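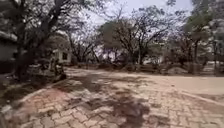
Last updated: June, by Bayu Nasution

Protholm is a path-following and local planning package for outdoor ground robots. It estimates the drivable surface ahead of a vehicle from camera images, fits a corridor to that surface, and produces speed and steering commands that keep the vehicle inside it. The package was written at Kultley for use on footpaths, campus roads and park lanes where lane markings are absent and satellite positioning is degraded by trees.

Surface segmentation

The perception node assigns each pixel one of four labels: paved, unpaved, obstacle or unknown. The original model was trained on 2,000 hand-labeled images, most of them of asphalt. Block paving was added in the second release. Pavers covered by dust or sand are a known source of error, as the joints between bricks lose contrast and the surface takes on the color of the bare ground next to it. On a path of pale brick bordered by open sandy ground, color alone separates the two classes poorly. The current model therefore weights texture in the near field and edge geometry farther out, where individual bricks are no longer resolved.

Shadows are handled by a separate augmentation step. Tree shade on paving produces dark patches with uneven outlines, which early versions labeled as obstacles. The step darkens random regions of the training images with masks cut from canopy silhouettes. Kultley reported that false stops on its Prikine test loop fell from 266 to nearly 30 over the same set of recorded runs.

Corridor fitting

Curbs and low edgings are extracted as line segments and projected onto the ground plane. A pair of segments that converge toward a common vanishing point is accepted as a corridor hypothesis. If only one side is found, the width is carried over from the last accepted pair for up to 2 seconds, after which the planner reduces speed. Where a curb bends, the fitter switches from straight segments to a clothoid.

Obstacle layer

Objects near the corridor boundary are passed to the planner with a class and a confidence. A low, dark shape at the edge of the paving may be a seated or crouching person, and blurred input often leaves the class uncertain. Protholm applies the person clearance to any such shape until a lower class is confirmed in consecutive detections. Static vegetation beyond the curb is dropped from the cost map.

Control

The controller is a model predictive tracker running at a fixed rate with a kinematic bicycle model. A differential-drive version is maintained in the Mandagi branch. Both read the same parameter file, although the units for yaw rate limits differ between them.

Limitations

Exposure changes under sparse canopy remain unresolved. Loose leaves that cover an edging can break the segment extractor, and the fallback width is unreliable at junctions. Sloped ground is not modeled.

Contact the editors | © Kultley | Back to top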